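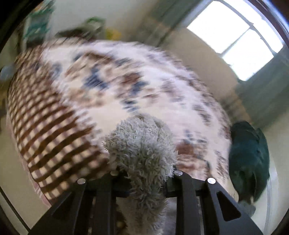
Fundow is a method for training robots to handle soft household goods from demonstrations recorded with a hand-held gripper. It was developed by the Clomero group and first tested in rented homes in Pritthorpe. A person carries the gripper through a chore, and a wide-angle camera on the tool records what the fingers meet. The recordings are full of cases that fixed cameras handle poorly, such as a patterned cushion smeared by motion while the shaggy gray pad pressed against it stays sharp. Earlier systems dropped blurred footage of this kind before training. Fundow keeps it and uses the blur as a cue to how the tool is moving relative to the fabric.

Background

Most early work on cloth handling used a single towel or shirt on a bare table. The robot first estimated the outline of the cloth and then chose a corner to grasp. The approach gave good results in the laboratory but broke down on beds and sofas, where one fabric lies on another and corners are often hidden.

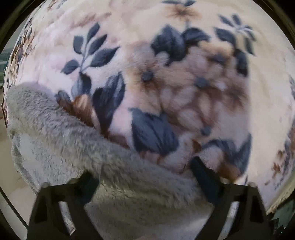 Dilani Wanigasekara
Contributing editor, robotics and automation

Method

The training set holds 3,000 demonstrations made by 23 people. Each demonstration is cut into short clips, and each clip is paired with the path of the gripper and the opening of its fingers. No outline of the cloth is drawn at any stage. The network predicts the next stretch of gripper motion directly from the view between the fingers.

A second part of the network, called the face head, labels which side of a fabric is showing. It was added for blankets with a printed face and a plain plush reverse. Where such a blanket is rolled over on itself, both sides appear in one view, and the fold can hide part of the print. A flower that stops at a fold gives the network an edge to follow even when no corner is in sight.

Results

In the main test, a robot arm fitted with the same fingers was asked to pick up, turn and lay flat items it had not met in training. Fundow finished 55 percent of the trials without help. Removing the face head had little effect on cushions but lowered the score on blankets. Plain fabrics of a single color remained the hardest group.

Limits

The method has no sense of force, and thick items were sometimes squeezed without being lifted. Planning takes 5 seconds per grasp on the original hardware. A later version, Yousafzai, adds a pressure sensor behind each finger pad and is trained on the same recordings, with new ones added for thick items.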